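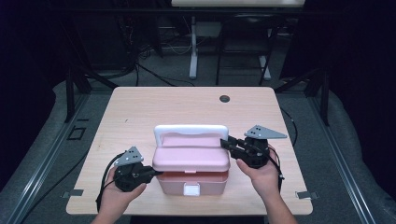
Figure 3. Demonstration of the lid task with two hand-held grippers. Each hand holds one gripper and the jaws press on opposite sides of the lid of the storage box.

4.2 Contact segmentation and time alignment

The planner described in Section 4.1 expects demonstrations that are already divided into phases. In our first version this division was made by hand, and two annotators often placed the same boundary at different moments. We therefore replaced the manual step with a segmentation module, which is part of the Wolla toolchain and runs before any training.

The module reads three streams: the head view, the pose of each gripper, and the opening width of each jaw. The streams do not share a clock. We first estimate a constant offset for each gripper by correlating its measured speed with the apparent motion of the same gripper in the head view. A linear drift term is added only when the residual at the end of the recording is larger than one video period. We tried a more flexible alignment with local warping, but it sometimes moved the closing of the jaw to the wrong side of the contact, and we do not use it in the results below.

After alignment, each hand is labeled separately as free, approaching, holding or releasing. The label "holding" requires that the jaw width has stopped changing and that the commanded closing motion continues. This rule works well for rigid objects. For the box in Figure 3 it is less reliable. A wall of thin plastic can bend under the jaw, so the width continues to decrease slowly when the grasp is already firm. For this class of objects we use a threshold on the rate of closing, and the threshold is fitted once per object.

The labels of the two hands are then merged. A bimanual hold begins when both hands are in the holding state and the relative pose between the two grippers stays inside a tolerance. The second condition is important. In the box task the demonstrator may touch the lid with one hand while the other hand is still correcting its position, and a merge without the pose condition would start the phase too early. The planner would then learn to lift with one side not yet supported.

The full set contains 1,237 demonstrations, of which 813 include at least one bimanual hold. We kept 62 of these apart for evaluation and annotated them again with the help of a written guide. The remaining demonstrations were segmented automatically and were not corrected. The guide was prepared by Hagos Berhe and defines the start of a hold as the first moment when both jaws have stopped sliding on the surface.

We compared the module with two baselines. The first baseline, Sturnow, uses only jaw width. The second uses only the head view. Sturnow finds most of the boundaries but places them late when the object is soft. The visual baseline has the opposite problem: it reports a hold as soon as the jaws and the object overlap in the view, also in cases where there is still a gap in depth. Our module makes fewer errors of both kinds, but it inherits some late boundaries from the width signal.

One failure remains open. When the demonstrator regrasps with a very small motion, the pose tolerance is not exceeded and two holds are joined into one. A smaller tolerance separates them, but it also cuts long holds into pieces when the hands tremble. We kept the larger value, as the planner is more sensitive to short false phases than to a missing boundary.

4.3 Effect on the planner

The planner was trained for 4,000 updates on each version of the labels, with all other settings unchanged.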